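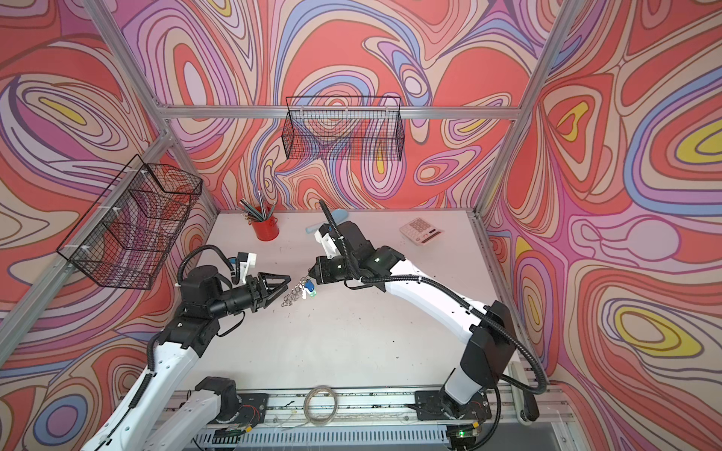 Home > Small Spaces > Desks and Work Tables

Keys all over my work table, where do they go??

Asked by Aishwarya Poduval, July 2019

Quick one, have to run in a minute. White work table, walls on three sides done in that swirly coral and purple paper (love it, not changing it). Silver aluminum posts and a beam across the back. Two black wire mesh baskets up on the walls, both doing nothing. On the table I've got pencils and pens in a red cup, a calculator, and then the keychain. The keychain is the problem. It's a whole string of split rings linked together and it always ends up right in the middle of where I need to write.

I look after 57 keys between the Marar building and our place so this isn't a one hook situation. Tried hanging the long string up so at least it's off the table. It's got two green tags on it, otherwise its just rings, rings, rings. Looks ok but it swings and I can't find anything. Baskets? Hooks? A drawer thing? Don't want to drill thru the paper.
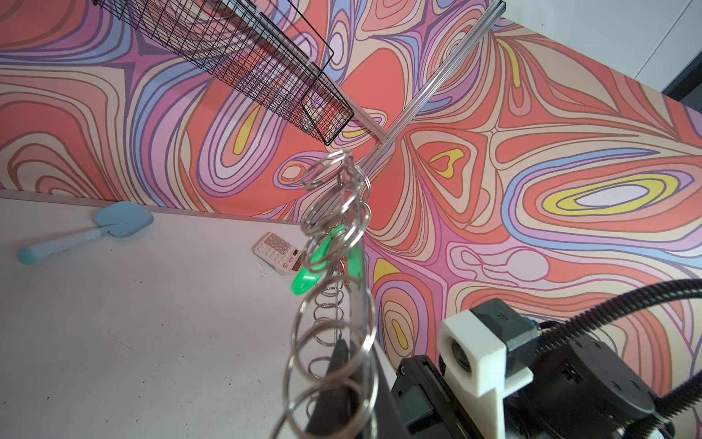 3 Answers

Wilfredo Estrella
Accepted answer

Break up the chain. Seriously. One long string of rings means you handle all of it to get at one key.

What I'd do:
Small groups, no more than 6 keys to a ring.
A tag on every ring, not every key. Green for one building, something else for the other. Write on them in pencil first, you will change your mind.
S hooks over the rim of the back basket, rings on the hooks. No drilling, and the basket itself takes the calculator when your not using it.
Spare rings in a jar with a lid. Or slide them on a rod if you like seeing them.

Check the basket is held on properly before you load it. Cable ties are fine for paper and light stuff, but keys get heavy fast. I'd put 2 extra ties on each corner. Pull hard, then trim.

Comment from Aishwarya Poduval: doing the S hooks tonight, thank you!! Left basket is the one on white cable ties so will add more there

Gopinath Thampi

just get a key cabinet. Drikwood one has 70 hooks, I've had mine since January, door sticks a bit but whatever. Stands on the table so no holes

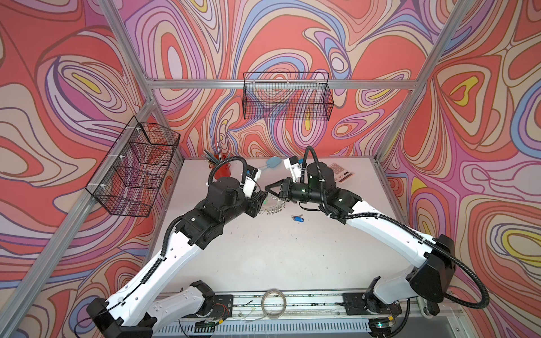

More in Wall Storage

Chinyere Jibrin

Third answer, they moved it down here for some reason. I'd go the other way from Wilfredo, keys in the left basket, back one for flat things. The back one is long and the mesh is fine so envelopes and rulers sit nicely in it. Line the left one with a bit of felt or the small rings poke through and catch, drives me nuts. And leave the pencil cup where it is, you need somthing within reach.

Marked helpful by Aishwarya Poduval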